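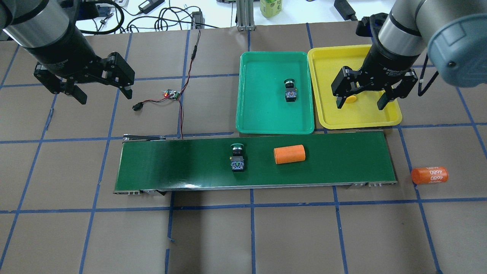

Can you sing kirtan if you don't know the language? You can, and most people in our group in Skotville started exactly like this, with a printed sheet and a lot of humming.

1/ I write this thread for a friend who asked me after the evening programme. She liked the singing very much but was afraid to open her mouth. I was the same for my first 3 visits.

2/ The form is call and response. The leader sings one line, everybody gives it back. You hear each line before you must sing it, so your ear has already some help.

3/ Begin with the short ones. In the Istska songbook there are 200 chants, and 9 of them have only 2 lines. I learned those first, on the bus, very quietly.

4/ The spelling on the sheets is not English spelling. A long "a" has a little bar on top and you stay on it. I ignored the bars for a whole winter and my rhythm was always a bit wrong.

5/ About meaning: some teachers say the sound is enough. I can't agree fully. When I read the translation at home, with a cup of tea, the same chant has another colour for me the next time. But I don't read it while singing, then I lose my place.

6/ If you want recordings, the Agbayani album is slow and clear, with harmonium and one drum. The second half goes quicker. My favourite is track 9, which I have played so often that my neighbour now whistles it.

7/ The Kekton one is also beautiful, but it was recorded in a big hall and the words swim in the echo. Better for listening in the evening than for learning.

8/ Nobody will correct you in the middle of a song. In January I sang a wrong syllable through one full chant, with great feeling, and afterwards the lady beside me only moved her sheet a little closer to mine.

9/ Small practical things — bring socks, because the floor is cold, and take a cushion from the pile near the door. Sit close to the drum if your timing is weak. Mine is, so you will find me there.

10/ Someone asked if you have to belong to the religion. In our group, no. Some come for prayer and some for the music, and I have been both kinds of person in the same month.

30/04/2024

Home Threads Replies Music About

More from this author
Harmonium or shruti box for a small room?
Chants for the early morning
Why I stopped singing with headphones
Keeping a practice when you travel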